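Okay so February was the month of The Chair. You know the chair. Clothes go on it, clothes never leave it. 1/7

Today I cleared it. My whole plan was to fold each thing the second I picked it up, and I lasted until the sweaters, which all slide off each other like fish. 2/7

Then I moved the whole operation to the table, because folding on a bed is a lie we tell ourselves (everything sinks!!). 3/7

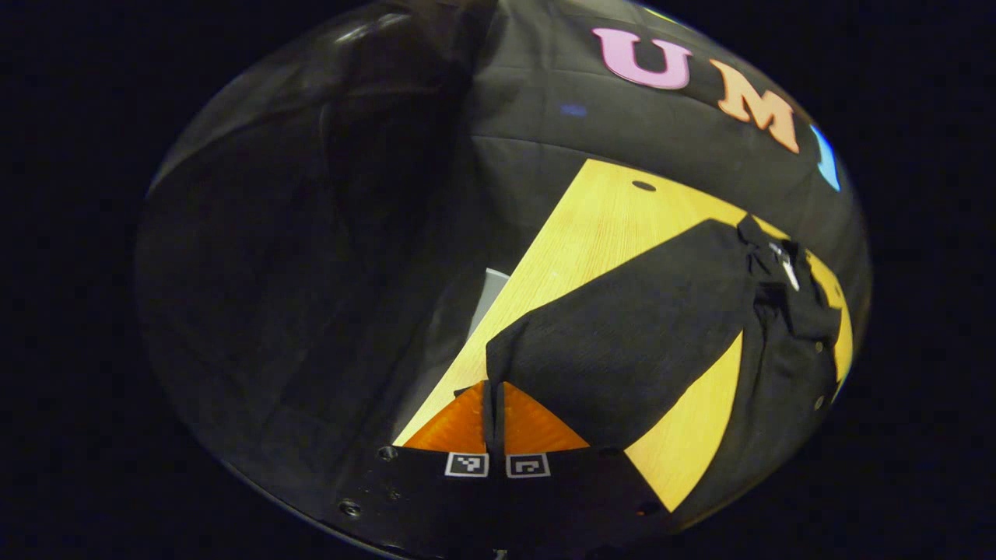

Black on pale yellow wood. My least favorite thing to fold, spread out on my favorite table.

Black clothes are the worst for this, by the way. I can never find the seams at night, so I do them by the window before dinner. 4/7

Lotte Boersma taught me her way: lay it out, smooth it from the middle, sides in, then up from the bottom. Gijs says just roll it. Gijs also owns 2 shirts. 5/7

Question for the laundry people: do you fold dressy stuff or hang it? My closet rod is already bending and I'm scared of it. 6/7

Anyway, the chair is a chair again, I sat in it and had tea and everything. Socks are tomorrow. Please send me your sock systems, I'm begging 🧦 7/7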